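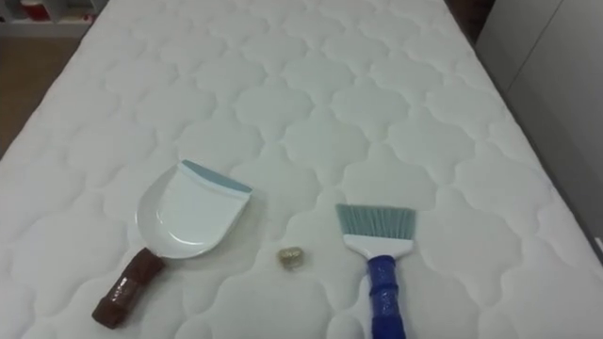 床单全扒了，光床垫，簸箕和手刷都摆上来了

瓦港生活圈 Watport 首页 版块 精华 新帖 我的
搜索帖子/用户 请输入关键词 搜索

家居收纳 > 清洁打扫

【讨论】床垫缝里的碎屑你们怎么弄？我用手刷加小簸箕，被家里人说了一早上

楼主 糯米糍不加糖
三月换季，我把厚被子收了，床单、床笠、垫被全扒下来扔进洗衣机，然后就对着光床垫发呆。我家这张是Skiltetti的，面上全是那种一朵一朵圆鼓鼓的云朵花纹，花瓣边弯弯绕绕的，中间是凹下去的沟。买的时候觉得好看，躺着也确实软和，可是沟里存东西啊！饼干渣（别骂我，我知道不该在床上吃），头发，毛衣上掉的小毛球，都往沟里钻。

我的办法特别土，就是手刷加小簸箕。蓝柄那把是手刷，白簸箕是棕柄的，两样不是一套，簸箕是原来那套剩下的，刷子坏了以后单独在Mansilla补了一把，颜色对不上也无所谓。从床头往床尾刷，顺着沟走，刷到床边用簸箕接住，比吸尘器安静多了，早上邻居还在睡也能干。

结果家里那位进来一看就炸了，说簸箕是扫地的东西，怎么能上床。我说这个专门用来扫桌子和窗台的，从来没碰过地，他不信，觉得簸箕长成簸箕的样子就是脏。我俩为这个掰扯到早饭都凉了。

所以想问问大家：
一、床垫光着的时候你们拿什么清？
二、簸箕上床到底能不能接受？
三、这种带花纹的面，有没有什么省事的法子，我真的不想一条沟一条沟地抠。

------

回复 半夜炖汤
先答第二个，不能接受，哈哈哈。道理我都懂，专用的，洗过的，没沾过地的，但是我看到簸箕躺在床垫上，后脖子还是一紧。这个没办法讲理，就跟新马桶刷不能拿来刷锅一样，新的也不行。

------

回复 山脚下的晾衣杆
楼上别吓唬楼主，我投能接受一票。我们家专门有一把床刷，从我小时候起我妈就是早上起来先扫床，扫完才叠被子。那会儿谁家没有床刷啊，长长一条，挂在床头的钉子上。她是直接往地上扫，扫完床再扫地，顺序不能乱。楼主还拿簸箕接着，已经很讲究了。

------

回复 糯米糍不加糖（楼主）
回复 山脚下的晾衣杆：对对对我姥姥家也有！她那把刷子我们小孩不许碰，碰了要挨说。我就是不想往地上扫，地是前一天晚上刚拖的，舍不得。

------

回复 五金店门口的猫
我来当恶人。楼主这个做法最大的问题跟簸箕没关系，是手刷在这种绗缝面上会把细灰往沟里压。大颗粒你能刷走，细的全被你刷进缝里了，看着干净，拿手电筒侧着一照就知道。要我说直接吸尘器换扁嘴，沿着沟吸，5分钟一张床，完事。

吵就吵一点嘛，挑下午吸不就好了。

------

回复 糯米糍不加糖（楼主）
回复 五金店门口的猫：5分钟？你家床多大啊……我上次用扁嘴吸，嘴子把布吸住了拔不下来，一拔“啵”一声，把我吓一跳，后来就不敢开大档了。手电筒那个我晚点试试，有点害怕看到结果。

------

回复 五金店门口的猫
调小档，或者扁嘴斜着拿，别正对着怼上去，留一条缝让它进气。还有的吸头侧面有个放气的小滑片，推开就不吸布了，你找找看有没有。

------

回复 橘子皮别扔
插一嘴，床垫中间偏右、手刷再往上一点那里，是不是有一小块淡淡的黄？很浅很浅，我放大了看的。楼主趁现在光着赶紧处理掉，等床单一铺，你又要到秋天才想起它来。

------

回复 半夜炖汤
回复 橘子皮别扔：你这眼睛……我看了三遍才看出来，我一开始以为屏幕没擦。

------

回复 糯米糍不加糖（楼主）
回复 橘子皮别扔：被你发现了！我刚跑回去看，站在床尾看不见，蹲到窗户那一侧又好像有一点。是什么我真不知道，有可能是茶，也有可能是汗，反正我家两个人都不承认。怎么去？

------

回复 橘子皮别扔
这么浅的别上猛药。我的步骤你参考一下：

先拿拧到不滴水的毛巾按，只按不搓，按完换干毛巾再按。搓的话布面容易起毛，花纹鼓起来那块尤其明显，我上一张床垫就是这么搓花的，心疼死了。按完没变化，再用洗洁精打一点泡沫，只要泡沫，水别带上去，拿软布蘸着轻轻拍，最后换清水毛巾拍掉。然后电风扇对着吹到透，手背贴上去一点凉意都没有才能铺床单。

千万不要往床垫上直接倒水！里面湿了外面摸不出来，闷几天那个味道，我这辈子不想再闻。

------

回复 阿曼街角卖豆浆
小苏打啊，怎么还没人说小苏打。我家一年两次，整袋500克撒上去，放到傍晚再吸掉，去味道特别好使。我闺女小时候尿床那几年全靠它撑过来的。

------

回复 五金店门口的猫
回复 阿曼街角卖豆浆：恶人再来一次。楼主这个花纹你撒一袋小苏打上去，那些沟就变成白面缸了。楼主又不敢开大档吸，到时候铺上床单，人一躺，噗，一团白粉出来。你家床垫是平面的吧？

------

回复 阿曼街角卖豆浆
是平面的，哈哈，被你说中了。那楼主少撒点嘛，拿筛面粉的筛子薄薄筛一层，只筛有味道的地方。再说了又没毒，粉就粉呗。

------

回复 五金店门口的猫
没毒归没毒，进吸尘器滤网是真堵。我那台就是吸小苏打吸完以后动静不对了，拆开一看滤网糊成一块饼。反正我不推荐，要撒的话撒完先刷，大部分刷走了再吸。

……咦，那就又用到楼主的簸箕了。

------

回复 山脚下的晾衣杆
哈哈哈哈绕回来了！我就说老办法有老办法的道理。

------

回复 糯米糍不加糖（楼主）
截图了，给家里那位看去，“五金店门口的猫都说要用簸箕”。

------

回复 五金店门口的猫
我没说！我说的是如果你非要撒小苏打！断章取义啊你！

------

回复 晚风吹过阳台B面
有没有人用除螨仪的？我家是Amen那台，直播间蹲了好久才买的。说说我的感受：拍打的那个功能，在平的床垫上嗡嗡嗡走得很顺，尘杯里能看到一层灰白色的细粉，成就感巨大。但是去我妹家，她床垫也是这种凹凸花纹，机器走起来一颠一颠的，吸口跟布贴不严，转一圈下来尘杯里就一点点。所以楼主要是冲着那些沟去买，我劝你先找人借一台试试。

------

回复 半夜炖汤
除螨仪我们家吃灰很久了。第一个月天天用，第二个月想起来用，现在放在柜子顶上，它自己身上都一层灰。

------

回复 晚风吹过阳台B面
回复 半夜炖汤：那就给它也除一下螨……

------

回复 糯米糍不加糖（楼主）
回复 晚风吹过阳台B面：谢谢谢谢，差点下单了，购物车里躺着呢，先放放。家里小电器实在太多，我再买一个回来，挨的说可就不止簸箕这一件了。

------

回复 冰箱第二层
说个偏门的，粘毛滚筒。头发和毛球用它最快，一滚就走，沟里的滚不到，就撕一张下来，粘面朝外卷在手指上往沟里按。听着麻烦，边听广播剧边按，一会儿就按完了，还挺解压。饼干渣粘不太干净，那种还是得刷。

我的顺序是先粘头发，再刷渣，再吸灰。先刷的话头发会缠在刷子上，你再去摘刷子上的头发，那才叫没完没了。

------

回复 橘子皮别扔
回复 冰箱第二层：同意先粘后刷。不过粘纸别在床垫上放太久，有一次我接了个电话，纸就那么贴着，回来一撕留下一块黏黏的，之后那块地方专门吸灰，比别处都黑一圈。

------

回复 老房子水压低
问个跑题的，楼主中间那一小团皱巴巴的浅褐色的是啥？刷出来的成果？

------

回复 糯米糍不加糖（楼主）
哈哈哈你们怎么什么都看，那团是待清理对象，我第一个收拾的就是它，已经进垃圾桶了，下一位！

------

回复 老房子水压低
行吧。那我说正题，我跟你们都不一样，我觉得光床垫根本没必要这么伺候。我家的做法就是买个好一点的床笠，全包的那种，带拉链，六面都裹住，床垫从进门那天起就没见过光。脏了洗床笠，床垫永远是新的。我那张睡了7年，去年搬家拉开拉链一看，跟刚拆封没两样，搬家师傅还问我是不是新买的。

楼主你这花纹再好看，铺上床单谁看得见？裹上算了。

------

回复 山脚下的晾衣杆
回复 老房子水压低：全包的闷不闷？我买过一个防水的，翻身哗啦哗啦响，夏天背上全是汗，睡了两晚就拆了，后来剪了垫在花盆底下。

------

回复 老房子水压低
防水的当然闷啊，底下一层膜呢。家里没有小孩和猫狗就别买防水的，买普通厚棉布的就行。缺点是套的时候要两个人抬，一个人套会怀疑人生，我腰就是那次闪的，贴了好些天膏药。

------

回复 五金店门口的猫
全包我也有意见，裹着不等于没灰，细灰照样往里钻，只是你看不见，拉链一拉心里舒服。7年没打开过，我听着头皮有点麻。

------

回复 老房子水压低
打开过了啊，搬家打开的，干净得很。你这位朋友看什么都脏，你是不是家里连空气都要筛一遍。

------

回复 五金店门口的猫
那倒没有，空气有滤芯。

------

回复 半夜炖汤
你俩别在人家床垫上打架。

------

回复 初到此地请多关照
新人冒泡。我以前在民宿打过工，讲讲我们怎么弄，不一定适合家里。退房以后床品全撤，先开窗，床垫光着晾一会儿，这一步带我的大姐看得最重，她说人睡过一晚潮气都在里面，马上铺新床单等于把潮气捂回去。然后用手刷扫，没错也是手刷，方向是从中间往两边，不从头往尾，从头往尾你要拖着一堆渣走过整张床，走到半路又掉回沟里去了。中间往两边，路短。

簸箕我们也用，但是拿着悬空接，簸箕口贴着床沿下面一点，不放到床面上。楼主家里那位介意的话，可以试试这样，簸箕没上床，渣也没落地，两头都交代得过去。

------

回复 糯米糍不加糖（楼主）
回复 初到此地请多关照：啊啊啊这个好！我怎么没想到悬空接！从中间往两边这个也记下了，我以前真的是从床头一路推到床尾，推到后面一看刷子前面啥也没有，还以为床很干净……

------

回复 五金店门口的猫
（默默点了个赞，虽然我还是站吸尘器）

------

回复 阿曼街角卖豆浆
悬空接需要左手很稳吧，我手抖，肯定撒一地。我建议床边地上铺张旧报纸，扫下去，一兜，走人，簸箕都省了。

------

回复 初到此地请多关照
报纸也行的，旧床单更好，反正都要洗，扫完直接抖一抖进洗衣机。

------

回复 晚风吹过阳台B面
旧床单这个我给满分！换下来的床单本来就在手边，往地上一铺就是了，我以前都是先急着塞进洗衣机，然后满屋子找东西接灰。

------

回复 冰箱第二层
楼主的簸箕从哪里买的呀，那个口前面有一条蓝灰色的边，是不是贴得比较严实？我家那个硬邦邦的，口跟桌面之间永远有条缝，最后那一线灰怎么都进不去，退一步扫一下，退一步扫一下，能退到门口去。

------

回复 糯米糍不加糖（楼主）
回复 冰箱第二层：原来那套就是Mansilla旧店买的，老街那家还没搬的时候，现在新店我没看到同款了，只剩下那种立着的长杆的。当时连刷子一套没超过50块，刷子先坏，簸箕一直好好的。最后那一线灰有个笨办法，拿张湿的厨房纸抹一下就没了，别跟它较劲。

------

回复 冰箱第二层
没同款了啊，可惜。那我去旧货群里蹲蹲。

------

回复 半夜炖汤
刚洗完碗回来，发现大家已经从床垫聊到簸箕的口了，这个版块真让人安心。

------

回复 糯米糍不加糖（楼主）
晚上来更新一下！

下午照着大家说的又弄了一遍。先用粘毛滚筒过了一遍，头发真的好多，我以为上午刷干净了的（脸红）。然后换下来的旧床单铺在两边地上，手刷从中间往两边扫。再然后吸尘器小档，扁嘴斜着拿，没有“啵”。手电筒我也照了，侧着照那一下确实吓人，沟里还有细细的一层，吸完再照好多了，几条拐弯的地方还有一点，我决定当没看见。

黄的那一小块，毛巾按了两轮，家里那位说没了，我说还在，现在谁也说服不了谁。泡沫那步留到下次，天都暗了，怕吹不透。

簸箕的事也有结果，他同意悬空使用，不许落到床上。我在心里翻了个白眼，嘴上答应了。

------

回复 橘子皮别扔
按完记得多吹一会儿，今晚要是还有点潮，就先睡另外一边。

------

回复 山脚下的晾衣杆
拐弯的地方用旧牙刷，干的，转着圈挑一下就出来了。别问我怎么知道的，我妈教的。

------

回复 老房子水压低
忙活一天，还不如买个全包床笠。我话放这儿了。

------

回复 五金店门口的猫
你那个床笠上次洗是什么时候？

------

回复 老房子水压低
……你管我。

------

回复 初到此地请多关照
再补一句，床垫有没有头尾？能调头的话趁光着的时候调个头，两边睡的深浅会匀一点。有的款式分上下面，不能翻，只能转，看一下侧面的标签，上面有画箭头就照着箭头来。

------

回复 糯米糍不加糖（楼主）
回复 初到此地请多关照：床单刚铺好……四个角都塞好了……你早一个小时说我给你送锦旗。秋天吧，秋天再转！

------

回复 阿曼街角卖豆浆
收藏了，明天轮到我家那张。小苏打我还是要撒的，谁劝都没用。

登录后参与回复 上一页 下一页 返回版块

相关帖子
枕芯发黄还能救吗，洗衣机甩成一坨了
Mansilla新店逛后感，收纳盒区比老店小
除螨仪到底用不用天天开
床头柜后面那条缝，你们多久掏一次
换季被子塞不进柜子的进来对一下思路
Skiltetti床垫刚拆封味道大，晾了一阵子的记录
扫床的刷子叫什么名字，各地叫法征集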